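Speaker notes: Feeding a crowd without losing your mind

(Slide 1. Wait for the coffee line to die down before starting.)

Hi everybody! So I've been cooking for big groups at the Gridthorpe hall for a while now, and I want to talk about the boring stuff: quantities, timing, and where people stand. Recipes are easy to find. A plan for getting 30 hungry people past one pot of chili is harder.

Tell the Vevau story. I made rice for the harvest supper and doubled everything, including the cooking time (pause, let them groan). We scraped that pot for two days.

(Slide 2, setup)

I like to walk the room before I bring in a single pan. Where are the outlets? Which way does the door swing? Can two people pass each other with hot dishes? I do this at 2 p.m. for a 6 p.m. meal, and I still find something to move every time.

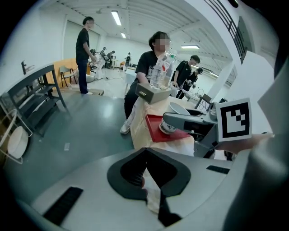 White walls, plenty of room.

Okay, the line. Plates go first, silverware goes LAST. If you hand people a fork at the start they have to hold it the whole way down, and it ends up in the potato salad. Put the cheap filling stuff up front (bread, rice, slaw) and the meat at the end. I know that sounds sneaky! It works, and your brisket goes a lot further.

Ask for a show of hands: who has run out of food? Who has run out of ice? Ice always wins.

(Slide 3, tables)

Tablecloths. I used to skip them and I was wrong. A checkered cloth hides gravy, and one that hangs down low gives you a place to stash the extra napkins and the cooler. I bought 14 secondhand from Pretorius when they closed the restaurant side, and they wash up fine with a little vinegar.

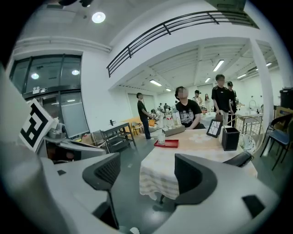 (Slide 4) Leftovers

Shallow pans, lids off until the steam is gone, then straight into the fridge. Please don't put the whole stockpot in there, it stays warm in the middle for hours. I keep 20 takeout boxes from Polen in my trunk and start handing them out before dessert, when people still have the energy to say yes.

If there's time: the pie argument. If not, skip to questions. The handout with the shopping list is by the door, take two.

We use cookies to improve your visit. Accept all | Manage settings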